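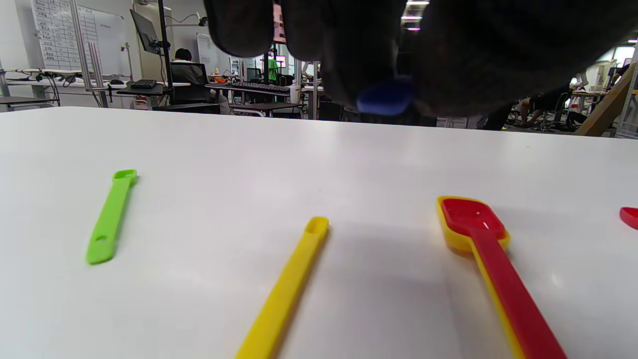
The white table in the front room at Musenlow

About Musenlow

Musenlow is a small school of bookbinding and paper repair on the hill side of Zirkberg. We teach people to sew, glue, case and mend books by hand, and we've been happily covered in paste for years now. Some of our students arrive knowing the difference between a kettle stitch and a link stitch. Most arrive with a cookbook that has lost its spine and a feeling that somebody ought to do something about it. Both kinds are very welcome!

How we started

Alper Keskin trained as a printer and spent the first part of his working life folding, trimming and stapling other people's brochures. He got curious about what happened to books after they left the shop, started taking apart damaged ones from yard sales, and found he liked the insides better than the covers (he still does, and will show you a nice piece of spine lining whether you asked or not). Audrey-Anne Boychuk came to the first evening class he ever gave, which had two students in it. She stayed on to help with the second one, then began teaching the paper repair side herself, and the pair of them have run the school together ever since.

The first classes were held above a hardware store with one sink down the hall. We moved to our present rooms when the weekend course grew too big for the stairs. We have our own sink now, a proper board shear, four nipping presses and a guillotine that Alper will let you use once he has watched you use the shear.

What we teach

First Book is where nearly everyone begins. Over six evenings you fold and sew a blank notebook, round the back, make a case and put the two together. You'll probably get glue on an endpaper. We all have, and there is a very satisfying way to hide it.

Family Books is our repair course, and it's the one people talk about. Bring a book you care about – a Bible, a recipe binder, a field guide that went camping once too often – and you'll work on that book from start to finish. Audrey-Anne looks at each one with you before the course begins so that you know what's possible. Tears are mended with Japanese paper and wheat paste, loose sections are sewn back in, and the old cover is kept wherever it can be. We don't take on books with active mold, and we'd ask you to leave those in a sealed bag at home.

Leather is a longer course for people who have done First Book or something like it elsewhere. It covers paring, turning in and simple blind tooling. Paring takes patience, and the first few pieces tend to have holes in them, so we buy plenty of offcuts.

Marbling happens in August only, when we can open all the windows and hang sheets across the yard. It is messy and loud and we look forward to it all year. The next list opens on 11th May and the places usually go fast, so do write early if you have your heart set on it.

The Nseir Shelf

Our reading shelf is named for the Nseir family, who gave us their binder's library when they closed their shop. There are 300 books on it, from thin pattern sheets to heavy trade manuals with someone's pencil notes in the margins. Students can borrow anything except the sample albums, which have to stay in the building. Come early and read, the armchair is good.

Plastska

Plastska is our project with local classrooms. We bring folded sheets, blunt needles and thick thread, and every child goes home with a pamphlet they sewed themselves. Last year we visited 37 classrooms, and we have enough paper cut to make up to 500 pamphlets this season. Schools pay nothing for the visit. If you teach nearby and have a free morning, we'd love to hear from you.

Visiting

The front room is open to visitors in the afternoons during term. Ring the lower bell, as the upper one belongs to the dentist. There are three steps at the front and a level entrance through the yard, and the yard gate is unlocked whenever a class is on. Tools and aprons are provided for every course. Please wear shoes with closed toes and keep long sleeves rolled up near the presses.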